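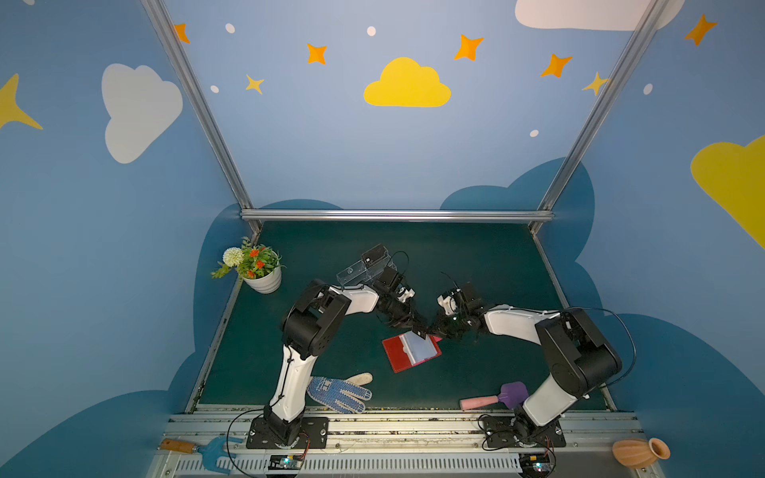
Senad Begović has repaired wallets, purses and small bags in Indanholm for 7 years. Before that he sold them, at the Zisier counter on the ground floor of the old department store, and he says he learned more about wallets from the returns drawer than from the stockroom.

"People brought them back and said the leather was bad," he says. "The leather was fine. It was the plastic inside."

The clear sleeves that hold cards and photos are most of his work now. He estimates nothing and writes everything down, and his notebook for last December lists 63 wallets, 50 of them in for the sleeves. The rest were zippers, snaps and one coin pocket that had been chewed by a dog.

I asked him what goes wrong with a sleeve. He said it is nearly always the top edge. A card is pushed in at an angle, the corner catches, and the plastic starts to split down the side. After that the card slides out when the wallet is opened, usually at a checkout.

"They put two cards in one pocket, then three," he says. "Then they take two out and the pocket is stretched, so the one that stays is loose. I tell them one card. They nod."

His advice on getting a card into a stiff new sleeve is simple. Lay the wallet open and flat on a table, hold the mouth of the sleeve open on both sides, and start the card with its short edge square to the opening. He doesn't like to see it done in the air, with the wallet folded over one hand. New plastic sticks to itself, and he rubs it between finger and thumb before he tries to part it. He never uses a knife or a pen to get it started.

For cleaning he uses a barely damp cloth and nothing else. Alcohol wipes make some plastics cloudy, and he has seen sleeves go stiff and yellow after a winter on a car dashboard. If a sleeve has gone tacky, he takes the cards out the same day. "The print comes off on the plastic. Then you have a wallet with your library card on it forever."

Janka Ďurica, who shares the workshop and does the stitching, is less patient about sleeves than he is. She would leave them out altogether.

"Leather slots last longer," she says. "But people want to see the photo. My mother has the same photo in hers since I was in school, so I can't say much."

She cuts replacement inserts from sheet that comes from a supplier in Tundov. It is a little thicker than what most makers use, and she rounds the top corners – the factory ones are often left sharp, and she thinks that is where the splits begin. An insert for an ordinary bifold takes her less time than the talk at the counter. The slow ones are wallets where the sleeve is sewn in under the lining, and for those she may have to open a whole side.

They disagree about color as well. Begović carries black. Ďurica likes a red wallet because it is easy to find at the bottom of a bag, and she made her own from an offcut of Říha leather. She has replaced the insert in it 2 times.

The workshop takes wallets over the counter any weekday morning. Begović asks that people empty them first, including the part behind the sleeves, where he still finds folded banknotes and keeps an envelope ready for them.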